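Sharing a packing bench with a robot arm: tips from the back room

The Stivley arm at our Bevatville stockroom was sold to us as a time saver. Maybe it will be. In January it handled 400 items on a good shift, and two of us spent that shift feeding it. If your boss is bringing one in, these may help.

Leave gaps. Tins and boxes pushed up against each other give the fingers nowhere to go. A hand's width between items works for us.

Stand tall boxes at the end of the row if you can. Ours knocks them when it swings back.

Keep a paper tally. The screen told us 768 picks one week and the shelves disagreed by 24.

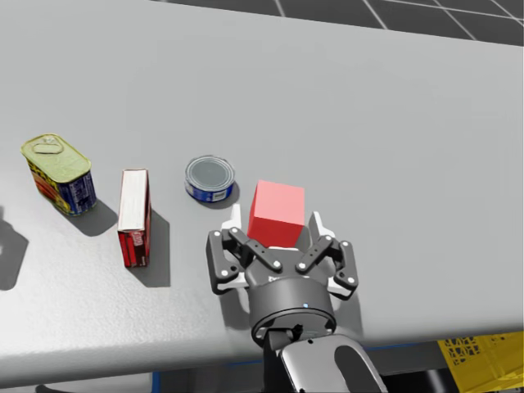 Who has to fix it when the arm drops something?

Whoever is closest, in our experience, so get it written into somebody's job. Dineo Adams picked up dented cans for 6 weeks before anyone put the time on her sheet.

Wipe the finger pads at the start of a shift with a barely damp cloth, power off. Peixoto, who supplied ours, sells a special wipe. I can't tell the difference.

Ask for the training in paid hours, and ask what happens to the packing jobs next year. We got a brochure from Ferer about "freeing up staff" and no answer on what we'd be freed up for.

Keep your old tape gun and hand scanner on the shelf where you can reach them. We still use both most afternoons.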